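The Lid Problem, or How I Lost Most of a Month

24 April 2023

I promised in my last post that I would write up the dial turning and how pleased I was with it. That will have to wait, my friends, because something went wrong and I have been stewing over it (sorry) ever since. Make yourself some tea, this one wanders a bit.

For anyone new, I have a small robot arm at home, a Cutard, which I bought secondhand and have been teaching to do kitchen jobs. The control software is called Skakammont and it is mostly a joy. The arm has learned to lift a lid, set it down, drop in a bag of rice, and put the lid back on. It had done 400 lid cycles without a single complaint, and I had started leaving the room while it worked. I think you can guess where this is going.

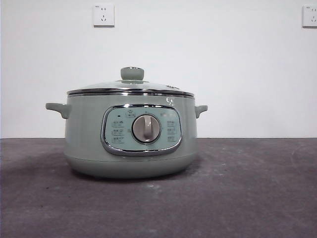
The fault showed up on run 42 of a new batch, right after I had changed the grip settings. The arm came down for the lid, closed too early, and pressed on the glass with far more force than I ever want to see again. Skakammont kept reporting a good grasp the whole time! I hit the stop button from the doorway, in my socks, with my heart going like mad. Nothing cracked, thank goodness, but I had to sit down for a while. My best guess is that the depth camera gets confused by a clear domed lid with that shiny steel band all the way around it. The green knob in the middle is the only solid thing up there to aim for, and some of the readings seemed to go straight past it to whatever lay behind the glass.

The part that bothers me most is the force limit. I had set it at 5 newtons back in the winter, and I was so proud of having set it. When I updated the arm's firmware the limit went back to the default, which is a good deal higher, and I never went in to check. The warning was in the log, two lines of it, sitting there in plain text under a pile of messages I had gotten used to skipping.

So now the force limit gets read back from the arm before every batch, and the program refuses to start if the number is wrong. I also wrapped the knob in a bit of matte tape for the next tests, and I stay in the room. A kind reader wrote in to suggest the Suominen wrist sensor, and another swears by the Cirnon one, which costs more but comes with a cable that fits. I haven't made up my mind and would love to hear from anybody who has used either of them around glass.

The dial post is coming in May, if the arm and I are still on speaking terms. I still have to find my good screwdriver and put the wrist cover back on.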